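Continue with this section once the base unit is level and the back panel is fixed. If the cabinet still rocks when you press on a corner, go back to section 3 and adjust the feet first. Doors hung on a cabinet that is out of level will never line up.

## 4. Hanging and adjusting the doors

**You need:** a No. 2 Phillips screwdriver, a soft pencil, a tape measure, and the bag of hinge screws marked C. Do not use a power driver on the hinge screws.

These steps apply to all Buvo two-door cabinets. The Buvo 80 and Buvo 100 use the same hinges. On the Buvo 100 there is a third hinge in the middle of each door.

1. Lay both doors face down on a blanket or on the flattened carton. Check that the hinge cups sit flush and that the two screws in each cup are snug.

2. Screw the mounting plates to the inside of the cabinet walls using the pre-drilled holes. The arrow on each plate points to the front.

3. Hang the left door first. Hook the top hinge onto its plate, press until it clicks, then do the same with the lower hinge. Have a second person hold the door.

4. Hang the right door the same way.

 > **Caution:** Do not let a door hang from one hinge. The plate can tear out of the side panel, and this damage is not covered by the Ziltora warranty.

5. Close both doors and look at the gap between them. It should be even from top to bottom.
 - Gap wider at the top or bottom: turn the side screw (the one nearest the door) on one hinge, a half turn at a time.
 - One door higher than the other: loosen both plate screws on that door, slide it, and tighten again.
 - One door sticks out: turn the rear screw on both hinges by the same amount.

6. Open and close each door a few times and check the gap again. Small changes are normal in the first weeks – repeat step 5 if needed.

## 5. Fitting the handles

Handles are packed separately. If yours are missing, quote part number 1144 when you contact your dealer.

1. Push the handle screws through from the back of the door and start them by hand.
2. Tighten both screws a little at a time. Stop when the handle no longer moves.
3. Pull each door open by its handle. 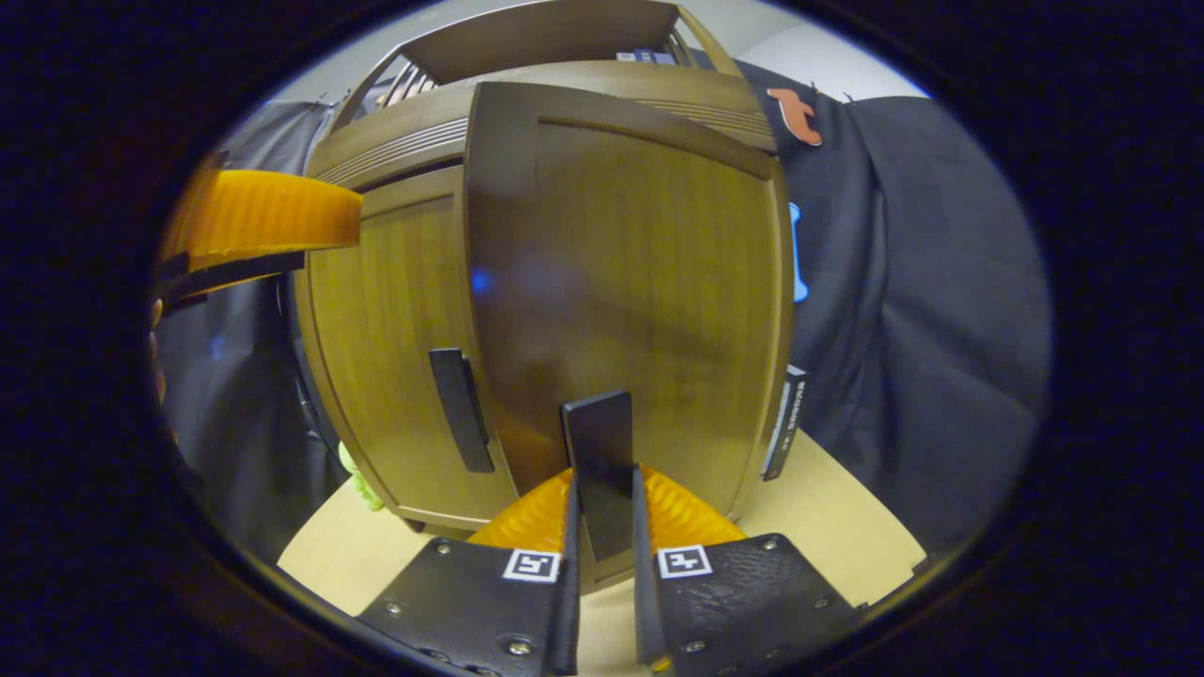
## 6. Loading the shelves

Place heavy items on the bottom shelf. Spread the weight across the full width, and do not stand or lean on an open door.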